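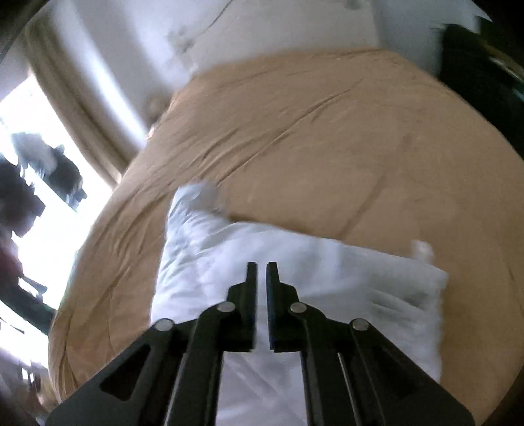

Almohada blanca sobre la bajera color tostado, cama grande.

Cuaderno de taller textil, octubre. Entrada larga, voy con prisa, perdón por la letra (y por lo que salga al pasarlo a limpio).

9:40. Sigo con el asunto de los tintes marrones. Resumen para Waltraud, que estuvo fuera: queremos un tostado sobre algodón que aguante lavados de casa sin virar a rosa. El tono ya lo tenemos desde hace tiempo. Lo que falla es la solidez y, sobre todo, que dos baños seguidos salgan iguales.

Material: algodón percal, descrudado aquí. Cáscara de nogal molida, extracto de castaño, roble (agallas, las de la caja vieja). Mordientes: alumbre, acetato de aluminio casero, sulfato de hierro en cantidades ridículas. Agua del grifo, que es durísima y ya sé que es parte del problema.

Descrudado. Carbonato y jabón neutro, hervor suave hora y media. El agua salió color té la primera vez y casi clara la segunda. La tela vieja de Strebel da mucho más amarillo que la nueva, será el apresto. Apuntar: no mezclar las dos en el mismo baño NUNCA, ya lo hicimos en la serie B y perdimos media semana buscando un fallo en el mordiente que no existía.

10:30. Prueba de gota en las telas descrudadas. La gota entra enseguida en la nueva, en la vieja se queda encima un par de segundos y luego entra. Repetir descrudado de la vieja. Puesta otra vez al fuego.

Taninos primero, mordiente después. Samah insiste en hacerlo al revés en una de las tiras y le he dicho que sí, una tira, por callarnos las dos. (Samah, si lees esto: la tira es la del nudo doble.)

Baño de tanino: castaño al 9 % sobre peso de fibra, 50 grados, una hora y luego dejarlo enfriar dentro. Termómetro del cajón marca mal, dos grados de menos comparado con el de sonda. Uso el de sonda. El otro habría que tirarlo, lleva meses en el cajón engañando a todo el mundo.

Mordiente: acetato de aluminio, templado, remover cada poco. Aquí me despisté con el teléfono y la olla pequeña estuvo un rato larguísimo sin mover. Si salen manchas en la C-4 es por eso, no le busquéis más explicación.

Salvado de trigo para fijar. Olor horrible. Ventana abierta.

11:50. Primeras tiras al nogal. La cáscara llevaba en remojo desde anteayer, espuma por encima, color casi negro. Colada dos veces por la gasa, la primera dejó pasar polvillo y luego eso se queda pegado en la trama y parece que la tela tiene pecas. Colar SIEMPRE dos veces.

Pesos. Peso seco total de tela en este baño: 963 gramos. Demasiado para la olla, lo sé. La tela tiene que nadar y no nadaba, iba apretada. La saqué toda y dejé la mitad en cubo con agua, a esperar segundo turno. Esto quiere decir que el segundo turno va con el baño ya algo gastado, así que los tonos no se pueden comparar directamente entre turnos. Marco las del segundo turno con hilo rojo.

Subida de temperatura despacio. La última vez subimos deprisa y el tono cogió en las esquinas y por el centro nada. Ahora rampa lenta y moviendo todo el rato, me duele el hombro.

13:15. Parada para comer. La olla queda tapada a fuego mínimo. Bocadillo de pie.

13:50. Primer turno fuera. Mojado se ve mucho más oscuro de lo que va a quedar, no fiarse. Impresiones rápidas antes de aclarar:

C-1, castaño + alumbre: marrón claro, cálido, muy parejo. Me gusta.
C-2, castaño + acetato: parecido pero más lleno. Un pelín rojizo.
C-3, roble + acetato: tira a gris. Bonito pero no es lo que piden.
C-4, la de la olla sin mover: manchas, sí. Lo dicho.
C-5, castaño + acetato + punta de hierro: marrón topo. Me he pasado con el hierro, y eso que era la punta de la cucharilla.
C-6, la de Samah, mordiente antes que tanino: pues queda bien. Fastidia un poco. Algo más pálida pero muy uniforme.

Aclarado hasta agua limpia. La C-5 no acaba nunca de soltar. A la quinta agua lo dejo.

Llamada de Gralitz a media tarde, justo con las manos metidas en el cubo. Quieren saber si el tostado puede estar para el muestrario nuevo. Les digo que el tono sí, que la solidez al lavado no la firmo todavía. Preguntan si no se puede poner «lavar con colores parecidos» en la etiqueta y ya. Se puede poner, claro, pero el problema no es que destiña sobre lo demás, es que el detergente normal es alcalino y el nogal con alumbre se nos va al rosa salmón. Eso no lo arregla ninguna etiqueta. Quedamos en que les mando tres tiras lavadas y tres sin lavar y que opinen con la tela en la mano.

También preguntan por el ancho. Percal de Strebel viene estrecho para bajera de cama grande, habría que coser dos paños o buscar otro telar. Costura en el medio de una bajera, no. Preguntar en Kidus si siguen teniendo el ancho bueno. La última vez sí tenían pero el mínimo de metros era una barbaridad para nosotros.

15:20. Segundo turno dentro. Baño gastado, añado un poco de cáscara fresca, a ojo (mal, ya lo sé, Waltraud, no me riñas). No vale para datos, vale para tener retales con que probar la plancha.

Mientras tanto, lavados de la serie B, que es lo que de verdad tocaba hoy. Condiciones: 50 grados, detergente en polvo del corriente, ciclo corto, secado a la sombra. Testigo blanco cosido en un lado para ver sangrado.

B-1: sangrado nada. Tono baja un poco. Bien.
B-2: sangrado nada. Vira a rosado, se nota poniéndola al lado del trozo guardado.
B-3: sangrado muy leve en el testigo. Tono aguanta.
B-7: perdida. No sé dónde está. Si alguien la ha usado de trapo que lo diga, no pasa nada.
B-8: la mejor con diferencia. Es castaño solo, sin nogal, doble mordentado. Habría que repetirla en grande.

Lo de la B-8 me da que pensar. Llevamos toda la temporada peleando con el nogal porque el nombre vende («teñido con nogal», suena bien en catálogo) y resulta que el castaño solo da casi el mismo tostado, vira menos y la materia prima es más estable. Hablarlo en serio. Starlow nos pasó el extracto en saco cerrado y cada saco sale igual que el anterior, mientras que la cáscara cambia según el año, el árbol, lo que haya llovido y la paciencia de quien la recoja.

Costes, por encima. El extracto es más caro por kilo pero rinde más y ahorra todo el lío del remojo y el colado. Sin hacer números finos diría que se compensa. Números finos los hace Waltraud que para eso tiene la hoja de cálculo con colorines.

16:30. Prueba de luz. Las tiras de la ventana llevan 58 días puestas, media tira tapada con cartón. Quitado el cartón:

Nogal + alumbre: la diferencia se ve desde la puerta. La mitad destapada ha perdido bastante.
Castaño + acetato: se ve si la buscas.
Castaño con hierro: yo no veo línea. Samah dice que sí la ve. Anotado como «dudoso».
Roble: ha oscurecido en vez de aclarar. Curioso. Los taninos a veces hacen esto, no es la primera vez.

Vuelvo a poner las tiras con el cartón en el mismo sitio, marcado a lápiz. No mover, por favor, el mes pasado alguien las cambió de cristal para limpiar y al cristal de la izquierda le da menos sol.

Cosa aparte: pH del agua. Medido con tiras de papel, o sea que a grosso modo. Sale alto. Con un chorrito de vinagre en el último aclarado las rosadas vuelven un poco hacia el marrón, lo he probado con un trozo de la B-2 y se ve el cambio en el momento. Bonito truco para enseñar, inútil para vender, nadie va a echar vinagre en su lavadora cada vez. Aunque... una amiga de mi madre lo hace.

17:10. Segundo turno fuera. Más flojo que el primero, como era de esperar. Planchado en caliente con trapo por encima: el tono no se mueve. Planchado con vapor directo: gotas marcadas en dos retales, se ven los cercos. Apuntar en la ficha de cuidados que vapor con cuidado, o mejor del revés.

Tacto: la tela con doble mordentado queda algo áspera. Se suaviza con el lavado, pero el cliente la toca en la tienda antes de lavarla. Probar un aclarado final más largo, o dejar la tela en agua toda la noche. El suavizante comercial descartado, deja película y luego la gota no entra.

Problemas abiertos, para no perderlos:
- repetibilidad entre baños, sigue sin resolver. El agua. Pensar en depósito de agua de lluvia o descalcificador pequeño
- la olla grande tiene un golpe en el fondo y calienta más por un lado
- queda poco acetato, hay que hacer más y dejarlo reposar
- las etiquetas de papel se deshacen en el baño, volver a los nudos o a la cinta de poliéster escrita con rotulador del bueno
- el rotulador del bueno no aparece

Para mañana: Samah repite la C-6 en tamaño funda, misma receta y olla limpia. Yo me pongo con la B-8 en grande, tela nueva solamente. Waltraud, si puedes, llama tú a Kidus por lo del ancho, a mí me tienen dando vueltas de una extensión a otra. Se puede estirar hasta 50 metros si el precio baja algo, más no, que luego hay que guardarlos y ya no cabe nada en el altillo.

Baños gastados al bidón, el del hierro aparte. Las gasas están en remojo en el fregadero pequeño, no tirarlas. El fuego apagado, comprovado dos veces.

17:50. Encontrada la B-7. Estaba debajo de la olla, haciendo de salvamanteles. Tiene un cerco redondo precioso y no vale para nada. La tacho de la lista y corto otra mañana del mismo retal, si llega.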